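Bukbridge Joint Services Board
Information Governance and Security Group
Minutes of the meeting dated 2014-12-25 (circulated electronically and agreed by correspondence) 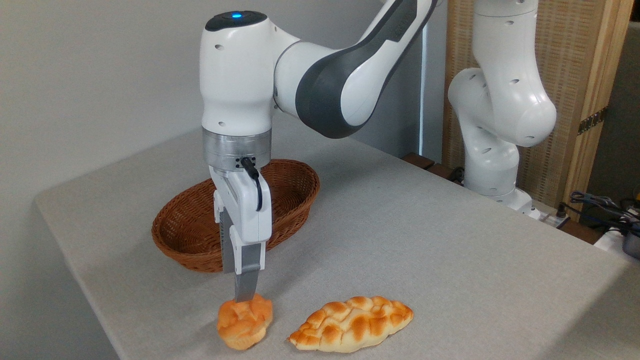
1. Apologies and quorum

Apologies were received from the Bakik site representative. The group was quorate under its terms of reference. Tin-yau Chuang chaired. No interests were declared.

2. Minutes of the previous meeting

Agreed as a correct record, subject to one amendment. Under item 6, "retention period" should read "review period". The retention period for joiner and leaver forms was not discussed at that meeting and remains as set out in the records schedule.

3. Matters arising

3.1 Encryption of portable drives. The central register now shows the issuing office and the date of return. Drives issued before the register was set up have still to be entered. Action carried forward to the service desk.

3.2 Shared mailboxes. Owners have been named for all mailboxes at the main office. The Bakik list is outstanding. The chair will write to the site.

3.3 Clear desk checks. Closed.

4. Removal of access for leavers

4.1 The group received paper A, which set out the results of the internal review of leaver accounts. The review compared the payroll leaver file with the directory and with the two case systems held outside it. A sample of 200 leaver records was drawn.

4.2 In 15 of the records the directory account was still enabled at the date of the test. In 9 of those the person also held a live account on the Dierckx case system. Log-in records were examined for each of the enabled accounts and showed no use after the leaving date. It was noted that Dierckx logs are overwritten at the end of each quarter, so the check on that system could not go back to the leaving date in every instance. The paper will be amended to say this in the summary as well as in the annex.

4.3 The main cause was late submission of the leaver form by the line manager. A second cause was agency staff, who do not appear in the payroll file and for whom no automatic notice is generated. Agency staff were outside the sample. The true position for that group is therefore not known.

4.4 Members discussed whether the directory account should be disabled automatically on the contract end date held by payroll. Payroll reported that end dates for fixed-term staff are often extended in the last week and that the system is updated afterwards. Automatic disabling would lock out some people who were still employed. The service desk considered this acceptable if accounts could be restored the same day. Payroll did not agree, and asked for its view to be recorded.

4.5 Resolved: that automatic disabling be introduced for permanent staff only, from March; that fixed-term staff be dealt with by a weekly list sent to managers; and that a separate proposal for agency staff be brought to the next meeting.

5. Privileged accounts

5.1 Paper B was taken as read. Administrator rights on the file servers are held by named individuals under separate accounts, as the policy requires. The exception is the backup service, which runs under a shared account with a password known to 4 members of the infrastructure team.

5.2 The password had not been changed when a member of the team moved to another post. It has since been changed and the change logged. The group asked that the move of any member of that team — whether out of the organisation or within it — be treated as a trigger for a password change, and that the procedure be reworded to this effect.

5.3 The use of a password vault was raised. The infrastructure team has tested one and will report on cost. No decision was sought.

6. Jindeck hosting contract

6.1 The current contract with Jindeck requires notice of a security incident "as soon as practicable". The group considered this too loose. Legal advice was that a fixed period could be added by variation without reopening the rest of the contract.

6.2 Jindeck has offered notice by the end of the next working day, to run from the point at which an incident is confirmed. Members asked that the period run from the point of suspicion. The contract manager was asked to put this to the supplier and to obtain a written definition of "confirmed" should the supplier hold to its first position.

6.3 The annual assurance statement has been received. Section 5, on the disposal of failed disks, had been left blank. To be returned for completion.

7. Incident log

7.1 The log was reviewed. All entries since the last meeting were graded low. The most frequent type was email sent to the wrong recipient, in each instance through the address auto-complete function.

7.2 A proposal to switch off auto-complete for external addresses was deferred pending a trial in the finance section. Finance has asked that the trial avoid year end.

7.3 One entry, a lost paper file, was regraded from low to medium. The file has been found, but the grading reflects the contents and the time it was missing.

8. Training

The completion figure for the annual module was not available. The training system counts a person who opens the module as having completed it, and the report is being rebuilt. Item carried forward.

9. Any other business

The security policy is due for review. Comments on the present text to the secretary, by section number, please.

Actions

Service desk: complete the drive register (3.1); bring a proposal on agency staff (4.5)
Chair: write to Bakik on mailbox owners (3.2)
Internal review: amend paper A (4.2)
Payroll: set up the weekly fixed-term list (4.5)
Infrastructure: reword the procedure (5.2); report on vault cost (5.3)
Contract manager: notice period and assurance statement (6.2, 6.3)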